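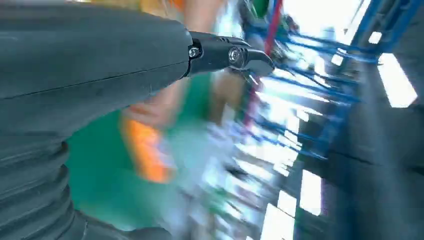

Daryna Vakulenko wrote back the same evening: if you're going to compare hands, compare them on something limp, since anybody's gripper looks good on a wooden block. She has been through more of these open days than I have, so I kept her note on my phone for the whole visit to Mykhailiuk.

The open day was held on Friday, May 26, 2023. I registered through the distributor's website, got a visitor badge at the side door and was put in the second group. Parking is on the street and fills up early. There was coffee but no lunch, so bring something or plan on the sandwich place at the corner, which takes cash only.

Mykhailiuk does integration work for packers and small pharmacies. They don't build arms or hands. They buy them, mount them, and tell customers which ones will survive the job. The open day was meant to show how that choosing gets done.

Getting in close

Zlata Chornovol ran our group. She started with the wrist cameras, which I hadn't expected to spend much time on. Her view is that most buyers look at payload and reach first and leave the camera until the end, and then find out that the hand itself blocks a good part of what the camera sees. She would do it the other way around: fit the hand, fit the camera, look at the picture, and only then talk about the arm.

I can see her point. From a wrist mount you get a lot of housing and a lot of finger, and the work shows up in whatever gap is left between them. If the part you want is in the gap, fine. If it's behind a knuckle, you need a second camera somewhere higher up. When the arm swings quickly the background smears, and they throw those stretches out when they're judging grasps.

They had been looking at two hands over the spring, one from Pasel and one from Itis. I asked which was better and was told it depended on the item, which is the answer I've had at every one of these things. To be fair, Zlata did go into detail when pushed. The Pasel fingers close more evenly on round items. The Itis is easier to service, because a finger can be swapped with one driver and the cable stays in place. She quoted 2,428 grasps logged on the pair of them so far and said she wouldn't want to rank them on fewer than that again.

Soft items came up as well, thanks to Daryna. Bags and folded cloth are still the hard part. The fingers will get hold of a fold readily enough, but what hangs below it changes shape, and the controller has to cope with a centre of mass that won't stay put. They don't quote customers a cycle time for soft goods without a trial.
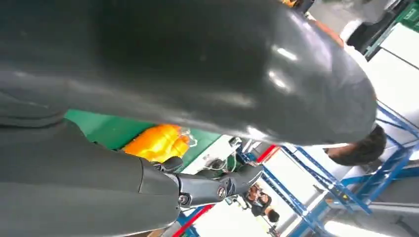

Bottles and the bench

The bottle bench was the busiest part of the tour. Bottles are a good test for a five-fingered hand. They roll, the label is slicker than the plastic, and the neck is a tempting place to grab that usually ends in the thing swinging. Staff here prefer a wrap around the middle, over the label. They lay the bottles on their sides on purpose, with the caps facing different ways, so the controller can't rely on one approach.

I asked why they use a hand with five fingers when a two-jaw gripper costs far less. Zlata said that for one size of bottle she would fit the two-jaw and go home. The hand earns its price when a customer has more than 12 container shapes on one line and doesn't want a tool changer.

Driving the arms by hand was also discussed. Dulow makes the controller software they use for this, and the setting people argue over is how far the arm travels for a given push on the stick. Set it high and new operators overshoot. Set it low and everyone gets bored. They settled on a low setting for the first hour and let people raise it themselves after that. 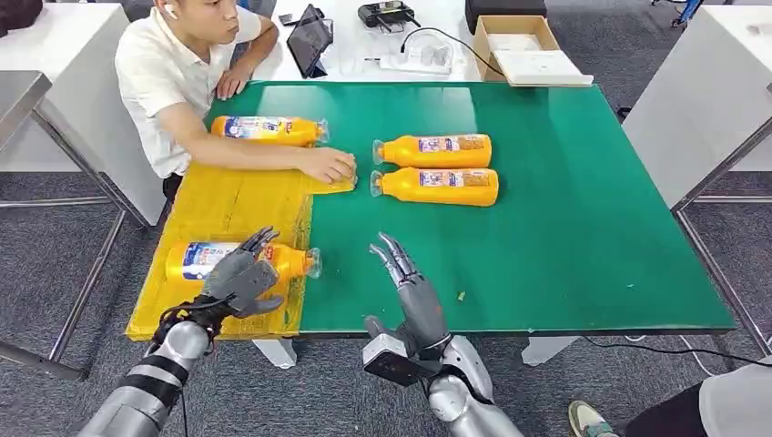
Notes for anyone going next time

Another open day is planned for August. Register early and ask for the first group if you want time for questions, as ours ran late and the last talk was shortened. Wear flat shoes and watch for cables.

If you have an awkward product, email ahead and ask whether you can bring a sample. Two people in our group did that and got much more specific answers than I did. I'll be taking a box of our refill pouches.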